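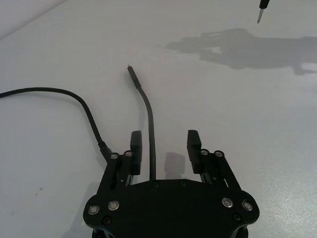

Figure 1. Gripper open over the bench, cable between the fingers.

Two Arms and a Cable: What Automation Changes for People at a Small Assembly Shop
Work and Technology project report, Grendside College

1. Why we picked this

Irnico puts together cable sets in Flirnport, in a brick building on the Mekonnen side of the rail yard. It has 106 employees. In February the company told them it was trying out a two-arm robot station for cable handling, and that the station would "free people up for more valuable work." Our class had read that sentence, or close relatives of it, in most of the articles on the course list. We wanted to see what it meant in one building.

We visited on 2 afternoons and watched both the trial station and the hand benches. We also talked with nine people who work there. We promised to leave their names and job titles out, and a few of them only agreed to talk on that condition.

We should say where we stood at the start. We expected to write about jobs being lost. No job had been cut when we finished, and we have tried not to write as if one had. What we found was smaller and harder to pin down.

2. The work by hand

A cable assembler sits at a bench with a bin on each side. She takes a cable, straightens it, checks both ends, and either fits it to a connector block or sets it in the reject tray. If a small screw is involved, she picks up the driver with her free hand while the other keeps hold of the block. It looks like nothing. We each tried it, and our cables kept rolling over and pulling away from where we wanted them.

The part people told us about most was the feel of it. One woman said she knows a bad plug before she looks at it. Another said she keeps the slack end under her wrist so it doesn't drag the rest off line. Neither of these things is in the written instructions, which run to a single page and have mostly to do with static and eye protection.

On a normal shift an experienced assembler finishes 86 sets. The company uses that figure as its target, and it is also the figure the trial is supposed to be judged against.

3. The work at the trial station

The station has a pale, bare tabletop with an arm on each side. In Figure 2 the left gripper has a connector block between its fingertips. One plug hangs loose over the table, and another sticks out toward the fingers of the right arm. A person at the hand benches would have the slack pinned down by this point.

We asked the trial lead for a finished-sets number for the station so that we could put it next to the 86. We were told the trial was "not at that stage" and that counting now would be unfair to the system. That may be true. We noticed, though, that the hand benches are counted every day, including the days when the bins arrive late.

Figure 2. Both arms at work on one cable.
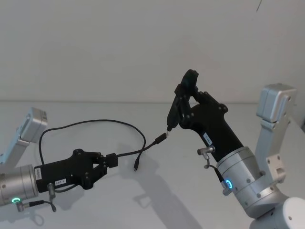 4. What changed for the people

The company's slides describe one change: repetitive work goes down. The people we interviewed described several, and most of them were about who does what when the arms stop.

Somebody has to lay out the cables for the station. Somebody has to clear the table and restart it. On the days we visited, both of those jobs fell to experienced assemblers, who were pulled off their own benches to do them. Their bench targets were lowered for those hours, according to the supervisor. Two of the assemblers said the lowering came late or had to be asked for.

The new tasks also come in bits. One man compared it to watching a pot: you can't leave and you can't get on with anything else. He had been told he was being trained as a "cell operator." When we asked what the training was, he said he had been shown the stop button and the restart screen. He has not been offered a different pay grade.

To be fair to Irnico, a few people liked it. An assembler with sore wrists said she would hand over the screw work tomorrow if the machine could do it all day. We believe her, and we think wrist pain is the best argument for the station that we heard from anyone. It would be a stronger argument if the screw work were what the trial was measuring. The trial plan we were shown talks about handling and alignment and leaves wrists out.

There is also the question of the knowledge. Engineers on the trial have been asking assemblers how they hold the slack, which end they check first, how hard they pinch.

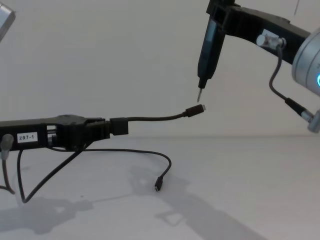 Most of the people we spoke to answered those questions gladly, and some were flattered. One asked us – half joking, we think – whether she should be sending a bill. Nothing in writing says what happens to her bench once her way of doing things is in the software. The company's answer was that it has no plans to reduce the bench team. We asked if that could be put in the notice to staff and were told it would be looked into.

5. What we can't say

We saw one shop on two afternoons, and the company chose the times. We did not see the night shift. We are students and can't judge how good the robots are or how soon they might keep up with a person, and we would be careful with anyone at this stage who says they can.

6. What we would ask for

Count the station the same way the benches are counted, and count the hours people spend setting it up as part of its cost. If "cell operator" is a job, write down what it involves and what it pays. Put the promise about the bench team in the staff notice. And ask the assemblers which task they would most like to be rid of, because so far the trial has been built around a task somebody else chose.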